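# Cups, trays and a painted sky

10 Oct 2022

I've been meaning to put my cup pictures up for ages, and Furnside seemed as good a place to start as any! I do love a mixed set (matching ones bore me silly), and I'd happily drink my squash out of a different one every day until November. 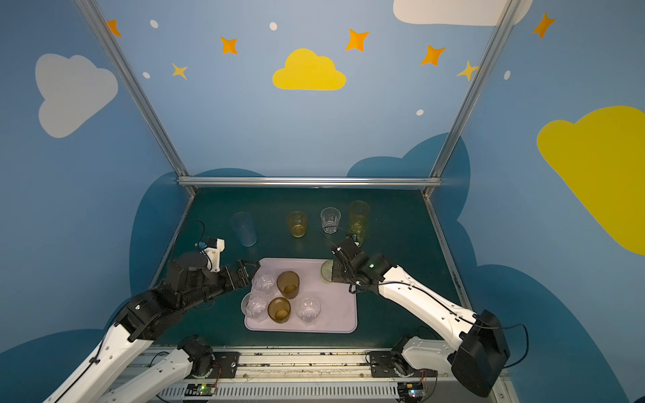 *Pale pink tray on the teal top, with clouds and orange stars on the blue walls behind. The short amber cup at the back is my favourite, though the faceted glass next to it runs it close.*

More from Inura once I've sorted through them – there are 426 to get through, so bear with me!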